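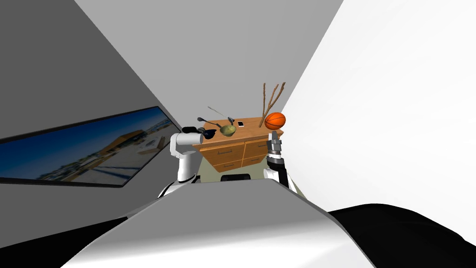
Nothing on earth could open the lock, Doaa Fawzy said, and she said it again for the people who had come in late with their coffee. She had been saying it for 2 years, to banks, to a shipping company, and once to a man at a wedding in Marnness who had only asked whether the seat beside her was taken.

Houda Benkirane sat at the back of the meeting room with her laptop half closed and looked at the carpet. She had opened the lock at ten past four that morning, in her pyjamas, while eating toast.

She hadn't meant to. She had been checking the error messages for spelling, a job she had been given because she was the only person at Wamum who knew the difference between "licence" and "license", and in the list of things the lock might say to a customer she had come across one that read WELCOME BACK, BOSS. It seemed an odd thing for a lock to say. She had followed it down through the code the way you follow a smell through a house, and at the bottom was a box asking for four digits.

She tried 1234, on the principle that she had met her colleagues. Then she tried the year painted over the door of the pub across the road, where the founders had written the first version on a Friday night that had since been described to investors as a research phase. 1814. The lock opened. It opened the test vault, and then, when she asked it politely, it offered her a list of every other vault it knew, with the names of the owners beside them in a pleasant blue.

The toast had gone cold by then and she ate it anyway.

"Questions?" said Doaa.

The delegation from Wolleck had sent six people in matching lanyards. Wolleck was going to buy Wamum for 80 million dollars, and everyone in the building had been told this in the strictest confidence, including the man who serviced the photocopier. There was a cake in the fridge with the figure iced on it. Houda owned enough of the company to pay off her car.

"Has anybody ever got in?" asked one of the lanyards.

"Never," said Doaa.

Houda's hand went up. She watched it go with real interest. It had always been a sensible hand.

"Houda does our spelling," Doaa told the room.

"I was wondering if we could stop for lunch," Houda said.

They stopped for lunch. She got Doaa against the dishwasher in the kitchenette and explained it in four sentences, which she had rehearsed in the shower. Doaa listened with a sandwich in each hand. She was a tall woman who had never been seen to perspire, and she didn't do it now, but she did put both sandwiches down on the same plate.

"Who else knows?"

"Whoever wrote it. And somebody used it on Tuesday."

"Used it for what?"

"They went in and looked at one vault. Benjelloun's."

Doaa closed her eyes. Benjelloun had put up the first money and most of the second. It was a family firm that dealt in phosphates, old paintings and silence, and it kept in its vault the sort of documents that families keep when they have stopped having dinner together.

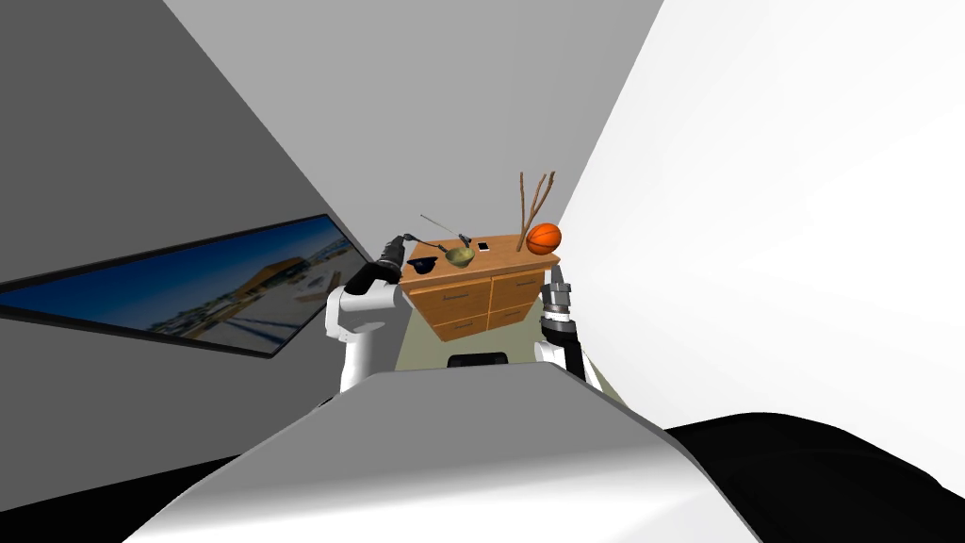

Dresser with an olive-green bowl on top

"Did they take anything?"

"They left something," said Houda. "A file. It's addressed to you."

She turned the laptop around on the counter, between the kettle and a jar of communal sugar. The file was one line long. It gave a time, half past one, and the name of the pub. Underneath, whoever it was had added that the fish was off and to order the pie.

It was twenty past. Through the glass they could see the delegation eating in a row, all six facing the same way, like people on a bus. One of them had found the cake.

"It might be a trap," said Houda.

"Of course it's a trap. They've recommended a pie." Doaa took off her lanyard and hung it on the tap. "Can you change the code from here?"

"In 30 seconds. But then they'll know that we know."

"And if you don't?"

"Then we sell it to Wolleck with the back door open and the number painted on a pub."

Doaa thought about this for longer than Houda would have liked. You could see the 80 million go across her face and, some way behind it, walking slowly, her conscience.

"Leave it for an hour," she said. "Bring the laptop. And for heaven's sake bring a coat, you look like someone who's about to confess."

They took the back stairs. Halfway down Houda remembered that she'd left the list of vaults open on the big screen in the meeting room, in pleasant blue, and she stopped with one hand on the rail and began working out how to bring it up.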